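Horkever Opens Second Production Bakery and Extends Rye and Flatbread Lines

28 Feb 2018
By Horkever Press Office

Shares: 41 | Comments: 3

Horkever, the wholesale bakery group, has started production at a second site, in the former Zernano flour warehouse. The new bakery supplies sourdough rye, seeded flatbread and plain rolls to independent grocers and cafes. Test baking ran through January, and the first commercial orders left the building this month.

Production capacity

The site operates three deck ovens and one rack oven. At full load the combined output is 817 loaves per shift, measured on the standard rye loaf. Rolls and flatbread are baked on the rack oven and are not included in that figure.

Dough is mixed in two spiral mixers and rests in a separate temperature-controlled room. The rye starter is fed twice a day and was transferred from the original bakery in sealed tubs. Flour is delivered in bulk by Cabrera, which also supplies the first site under the same contract.

Product range

The rye loaf is sold in two weights. Its hydration has been lowered slightly from the earlier recipe to give a firmer slice – a change requested by cafe customers who cut by machine. The loaf contains rye flour, wheat flour, water, starter, salt and caraway. A version without caraway is available to order.

The seeded flatbread is new to the range. It is rolled to an even thickness, docked, and baked at 325 degrees Fahrenheit until crisp. Shelf life in unopened packaging is 41 days. Sesame is present in the product and is declared on the label.

Plain rolls are unchanged in recipe and weight. They are supplied fully baked or part-baked, and the part-baked rolls require a short finish in the customer's own oven.

Ordering and delivery

Orders received before noon are baked overnight and delivered the following morning. Deliveries from the new bakery are carried by Fumero, using returnable plastic crates. Crates should be emptied and stacked for collection at the next drop. Customers currently served from the first site will stay on their existing routes unless they ask to be moved.

Minimum order quantities apply to each product. A current price list and allergen sheet are sent with every new account form, and printed copies can be requested from the sales office.

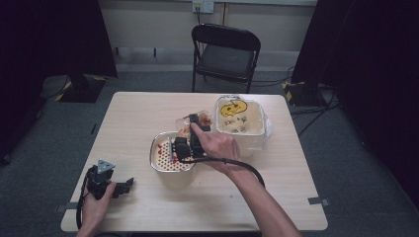
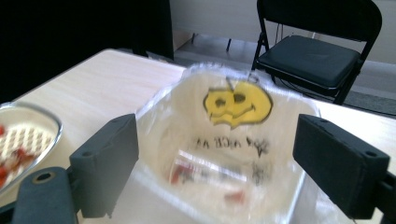 Packaging and storage

Rye loaves are supplied in paper sleeves and should be kept at room temperature. Refrigeration speeds up staling and is not advised. Whole loaves can be frozen on the day of delivery and thawed in the sleeve.

Flatbread is packed in sealed film. Once opened, it should be moved to an airtight container away from steam or direct heat. Part-baked rolls are to be kept frozen until use and should not be refrozen after thawing.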